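Hand-held gripper demos: policy closes too early on thin objects
Asked 7/21/20 in Teaching & Teleoperation
Tags: demonstration, gripper, data-quality

We collect pick-and-place demos with a hand-held gripper, wide-angle camera on the tool. 414 demos so far, desktop objects only. Training runs on the Tetthorpe stack, defaults except for image size. Blocks and cups are fine. With flat things (calculator, phone case) the arm closes 13 to 20 mm short and pushes the object away. Is this a data problem or a latency problem?

2 answers

Answer 1 (accepted), by Ato
Check latency first. Log the commanded width and the measured width on the arm, find the offset, and shift your action labels by that much. Ours was 6 control steps after we moved to the Bernis driver in June.

If the offset is small, look at the demos. People doing it by hand tend to start closing while still moving in, and the pads comply enough that the grasp holds anyway. The arm copies the timing without the wrist correction.

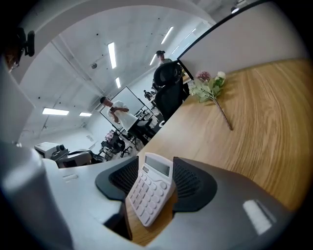 For flat items, come to a full stop, then close, then lift. Keep the object tilted the same way in most of the demos until the basic grasp is reliable, and add variation later. Re-record the flat items only. The block demos can stay.

Answer 2, by guest
we had the same thing and switched to remote control with the Dhillon leader arm. slower to collect but no timing mismatch. didn't try shifting labels

Comment on answer 1: Offset was 4 steps. Shifting fixed the phone case, calculator still misses sometimes. Re-recording.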